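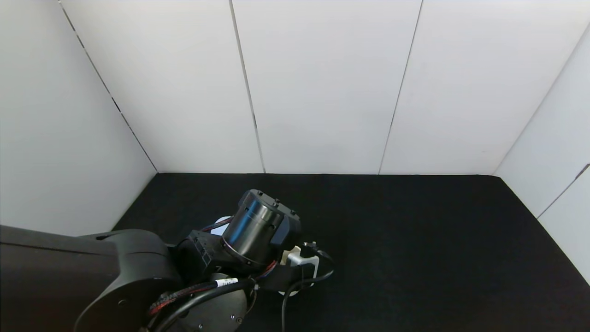
Courses > Screen Acting > Television Performance > Handout 4

Home Syllabus Readings Contact

The recurring role in series television

Read this before the November workshop. It covers the part of the course that deals with actors who come back to a series from time to time without being in the regular cast.

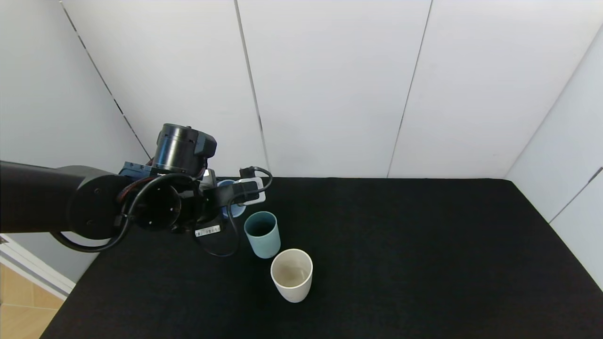 Notes by Amarachi Abubakar, Plustbridge

Print this page | E-mail this page

1. Terms

A series regular is under contract for the season and is usually named in the opening titles. A guest star appears in one episode, sometimes in a two-part story. A recurring player falls between the two. The character returns, but the actor is often booked one episode or a few episodes at a time and may not know if there will be more.

A co-star part is smaller, often a few lines in one scene. Some recurring roles begin as co-star parts. The writers like what they get and the character is given a last name.

2. Case study: Flominach

We will use the hospital drama Flominach all through this unit. It ran for 160 episodes. The character to follow is Ima, the night pharmacist, who is in 15 of them. She has no story of her own until the third season. Before that she is there to hand over information, and most of her scenes are with Dr. Geraghty, the lead.

Look at her first scene. The script gives her two lines, both answers to questions. The actor keeps working at her counter while she speaks and looks up once, on the second answer. Geraghty then has to wait for her. Nothing in the dialogue says that Ima doesn't like him, but later writers picked it up and used it.

In the second season there is a gap of nine episodes between her appearances. When she returns, her voice is a little lower and she talks faster. Some viewers took this as a change in the character. It may only be that a different director wanted the scene to move. In your written work, be careful about saying why a choice was made when all you have is the finished episode.

3. Keeping a character consistent

A regular is on set most days and keeps the part going out of habit. A recurring player may be away for months and take other jobs. Students should keep a character sheet with at least the following:

- how the character stands and sits
- pace of speech, and any words said in an unusual way
- what the character knows at the end of each episode
- forms of address (Ima says "Doctor" until season three, then "Geraghty")
- hair, glasses, jewelry, which hand the watch is on

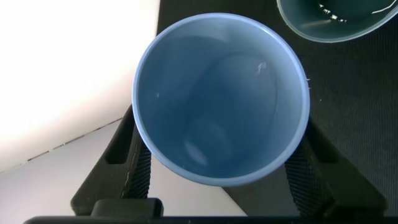 Wardrobe and the script supervisor will have their own records, and theirs win if there is a disagreement. The sheet is for you. Bring it to the first rehearsal, read it again the night before, and don't carry it onto the set.

4. Billing and credits

Recurring players are normally credited only in the episodes where they appear. If you are listing a recurring part on a résumé, write "recurring" beside the title and leave off the episode count. Do not write "series regular" unless that was the contract.

5. Assignment

Choose one of Ima's scenes from season one and one from season three. Write a comparison of what the actor does when she is not speaking. The sample paper in the course folder runs to 1,463 words; yours can be shorter. Give the season and episode number for each scene you mention, and use the character's name when you mean the character.

Papers are due 10th October. Late papers lose one grade per day. Scene partners for the workshop will be listed on the studio door once the papers are in.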